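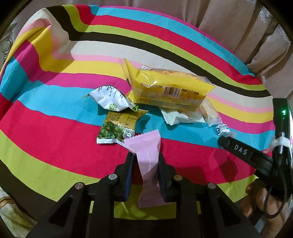

Why did the second indigo vat go flat overnight? Too cold, I think - the bench heater at Pamamville clicks off at 4 in the morning and the vat sits right by the outside wall.

October, after lunch. Moved it to the inner shelf and wrapped the bucket in an old duvet. Fed it a spoon of fructose and a pinch of lime, stirred slowly so as not to drag air in, lid back on. Surface was dull blue with no coppery skin at all, and the liquid under it looked more green than amber. Smelt of nothing much, sadly!

Did the Belmonte cotton anyway in vat one, 16 dips on the darkest strip (my arms hate me). The Skerkalia linen took the colour quicker but went patchy along the selvedge, probably my lazy scouring. Next lot gets a proper long simmer with soda ash and I will not wander off to make tea.

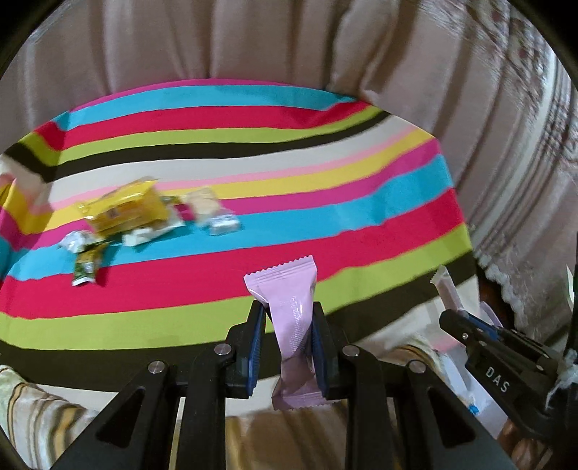

How long should the strips air between dips? About 20 minutes on the line, longer if they still show any green in the creases.

I've been cheating on that and it shows - the rushed strips rubbed off on my apron. Pegged the rest further apart so the air gets round them. The Gustasico powder is nearly gone, enough for one small vat if I scrape the tub. pH strips also low. Somebody please put the lid back on the soda ash, it's gone all lumpy again.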